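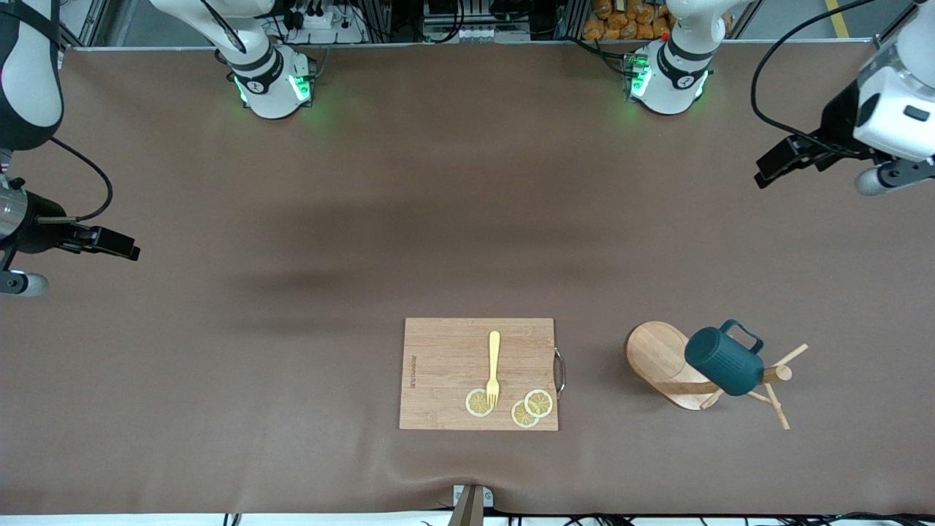

Starer Two-Arm Tabletop Station

Product overview

The Starer station is a two-arm work cell for handling small household and kitchen items on a covered table. It is supplied by Fluvura to training centers, research groups and product testing departments. The two arms are mounted along one side of the table and reach in over a shared work surface, so that either arm can pick up an item, or both can work on it together. Each arm carries a two-fingered gripper.

The station is shown at work during the open day at our Durngate demonstration hall, where visitors may follow a full session from the public side of the table.

What the demonstration covers

Sessions at Durngate are built around ordinary objects that visitors will know from their own kitchens. The current program uses a cutting board, lemon slices, a plastic fork, and a ribbed mug with its wooden stand. These items were chosen by Sharada Kulkarni, who directs the demonstration program, for the different demands they place on a gripper. A fork is thin and lies close to the surface. A lemon slice is soft and must be held lightly. A mug has to be approached with its handle in mind, and a stand with angled pegs leaves little room for error in placing it.

The operator announces each task before the arms begin to move. Tasks that do not succeed at the first attempt are repeated, and the operator will explain to the group what is being changed between attempts. Visitors should expect some pauses. The pace of the session is set for clear viewing and does not represent the fastest speed at which the station can be run.

Technical summary

Arms: two, with separate mounting bases
Grippers: two-fingered, one per arm
Payload per arm, gripper included: 5 kg
Usable reach from base: 700 mm
Depth of recommended work area: 600 mm
Table covering: plain brown, replaceable
Status lights: green ring at the base of each arm
Supplied with: operator manual, spare covering, set of gripper pads

The arms may be ordered without the table. Customers who intend to use their own table should send a drawing with the inquiry, as the thickness of the top affects the choice of mounting hardware.

Attending the open day

The Durngate open day is held each October. Doors open at 9:30 a.m. and the first session begins at 10:00 a.m. Admission is free, but places must be reserved in advance. The hall admits 168 visitors over the course of the day, divided into groups, and a reservation is valid only for the group named on the ticket.

Visitors are asked to remain behind the marked line while the arms are powered. Bags and coats should be left at the reception desk. Photography is permitted without flash. School parties are welcome and must be accompanied by a teacher at all times.

Questions are taken at the end of each session by Zlatko Obradović and Orathai Phromma of the applications department. Organizations considering a purchase may ask at reception for a private appointment in the afternoon — these are limited and are given in order of request.

Trials with your own items

Prospective customers may send items for a trial before placing an order. The items should be clean, labeled with the name of the organization, and accompanied by a short note stating how each one is to be picked up and where it is to be placed. Food items are accepted by prior agreement only. A written report is issued once the trial is complete, and the items are returned with it.

Delivery and support

The station is delivered and installed by Fluvura staff or by our service partner, Arumugam. Operator training is included in the price and takes place at the customer's premises. Extended service contracts are available on request.

Inquiries about orders and trials should be addressed to Krishnamoorthy Achari, Sales Office, Fluvura, Durngate.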